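Chapter 5
Setting the Tray: Serving One Guest at the Table

After this chapter you should be able to:
prepare a tray for one hot drink;
choose a cup and a saucer which fit together;
put the cup on its saucer without noise;
leave the tray and the table in good order.

Words for this chapter: rim, saucer well, handle, glare, napkin, varnish

In Chapter 4 we learned how to carry a tray across a room. Now we come to the smaller work, which is done before the guest drinks. Many students think that this part is easy and they hurry through it. In my years of teaching at the Gusura school of household service I have seen more cups damaged on the tray than on the floor.

The tray is the place where all the pieces meet. For one guest a small rectangular tray with a raised rim is enough. The rim stops a saucer from sliding off when you turn. A plain flat tray is also easy to wipe, and it does not take attention away from the cup. Put the tray on the table first, let it rest with its whole base on the surface, and only then begin to arrange.

Next comes the saucer. Look at its middle. In most saucers you will find a shallow ring, and this ring is called the well. The foot of the cup must sit inside it. If the foot is wider than the well, the cup will stand on the edge and rock at every step. Saucer and cup do not need to have the same color. A white cup on a black saucer is a good choice, and in the Kamer guest house, where our students do their practice in July, it is the usual one.

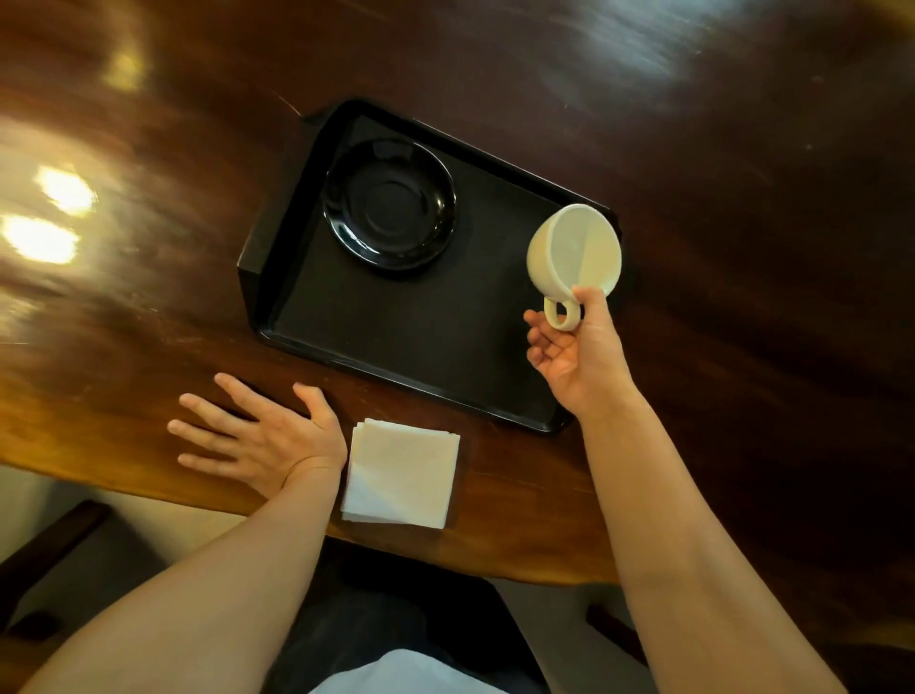 Before a cup goes to its place, it should be looked at inside and outside. Tilt it toward the light and turn it slowly. You are looking for a brown ring from old coffee, a small chip on the lip, or the mark of a finger. Hold it low on the body, close to the handle, and keep your fingers away from the part where the guest will drink. Then lower it straight down into the well. If you hear a knock, you were too fast.

The handle is turned to the right side of the guest, a little toward the front. When you know that the guest is left-handed, you turn it to the left. The spoon, if there is one, lies on the saucer behind the cup with its handle in the same direction.

A word about the table itself. Polished wood is beautiful but it shows everything. Under a window or a lamp the varnish gives a strong glare, and inside this glare you can see scratches and smudges which are invisible from another chair. For this reason walk once to the other side of the table before you finish. Do not pull the tray over the wood. Lift it, even for a short distance.

Napkins are stacked next to the tray, near the hand of the person who serves, with the folded edges in one direction.

Exercise 5.1
Prepare a tray for one guest. Repeat the exercise until you can do it in 30 seconds without any sound from the saucer. Write down which step was the slowest for you.

5.1 The Parts of a Cup

We begin with the foot, as it decides how the cup will stand.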